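Storing and Boxing Shoes: Frequently Asked Questions

Aug 15, 2025
By Caoimhe Duggan

These are the questions we get most often at the Clestasville shop and by email about putting shoes away between seasons. Most of them come in April, when the boots go up and the sneakers come down, and again at the end of summer.

Do I need to clean shoes before I box them?

Yes. Knock off the loose dirt outside, then go over the uppers with a damp cloth and a little dish soap. Pull out the insoles if they lift easily and wipe under them. Do the soles last. Leave everything out overnight, away from a heater, before it goes in a box.

Where should I do the packing?

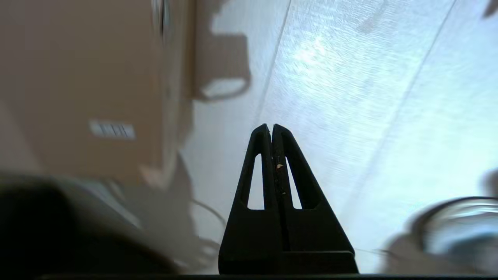 Any flat surface with decent light will do, and a table is easier on the back than the floor. Wipe it down first and again when you're done. If the top has long joins running across it, like this pale one, go along them with a dry brush before the cloth, as grit from the soles settles there and gets dragged over the finish. A dark top hides the dirt, so check it with your hand. Put down an old towel if you're working on a table you also eat at.

Can I use the box the shoes came in?

Usually. A plain cardboard shoebox is fine for a closet or a bedroom shelf. It isn't good for a basement or a garage, where cardboard takes up moisture and goes soft. A small tear in the lid doesn't matter if the lid still closes flat. If the corners have split, replace the box.

Which way should the shoes face?

For sneakers, side by side with the toes pointing the same way is the simplest. Low shoes with a wide toe sometimes fit better heel to toe. Try both and use the one that lets the lid close without pressing on the shoe.
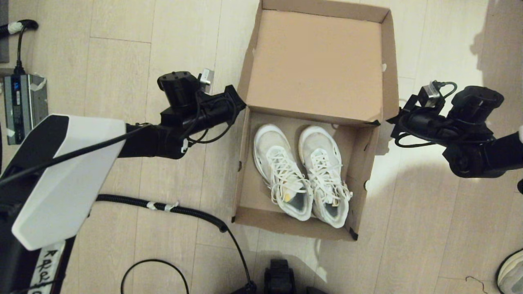 White sneakers side by side in an open shoebox, toes toward the lid.

Should I take the laces out?

Only if you're washing them. Otherwise leave them in and loosen them a little so the tongue isn't squeezed. Tuck the ends inside the shoe. If they hang over the side they get caught under the lid.

Should I stuff the toes?

Leather shoes and boots, yes. Canvas and knit sneakers can go without. Use plain paper. Newspaper ink can come off on a light lining. We sell the Trevora paper inserts for this, but crumpled packing paper works as well.

My white sneakers turned yellow in storage. What happened?

The usual cause is soap left in the fabric, or sunlight. Rinse twice after washing and keep the box closed. Old yellowing on rubber edges can be lightened with a baking soda paste but it may not come out completely.

How high can I stack the boxes?

Four for cardboard. The Jano plastic boxes can go higher, but put the pairs you wear most at the top.

How do I label them?

Write on the short end that faces out, in marker. Put the kind of shoe, the color, and the size if more than one person's shoes share the closet. Labels on the lid are no use once the boxes are stacked.

Do you sell empty boxes?

Yes, in cardboard and plastic. Cardboard comes flat in bundles. For orders over 200, email Ryota Ikeda at the Clestasville shop and allow around three weeks.

Do you take back old boxes?

Cardboard only, with no tape on it. Leave them flattened by the side door. We can't take the Tully boxes with the clear front panel, as the panel is glued in.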